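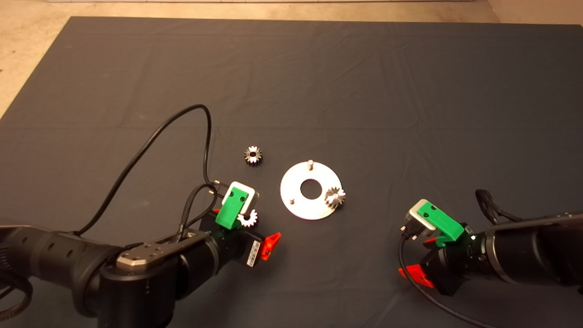 Good evening, everybody, and thank you for coming out in January, which I know is asking a lot!

Start with the story of the hall clock at Drendholm – the one my grandmother wound every night at nine, whether or not it needed it. Let them laugh, don't rush on.

Main point: an old clock wants to be used. The oil goes gummy when it sits, and then people wind it harder (please don't) and blame the spring.

Ask who has a clock at home that doesn't run. Wait for hands. There are always more than you'd think, and somebody will want to tell you about theirs, so leave room for it.

Next, the Pridine mantel clock. I paid 140 dollars for it and spent 350 putting it right, and I'd do it again tomorrow. Pass the old dial around – both hands, please, the paint is flaking.

Then leveling. Listen for an even tick before you touch anything else. Play the two recordings, the limping one first.

Water break here if my voice is going. After that, questions, and coffee in the back room until ten.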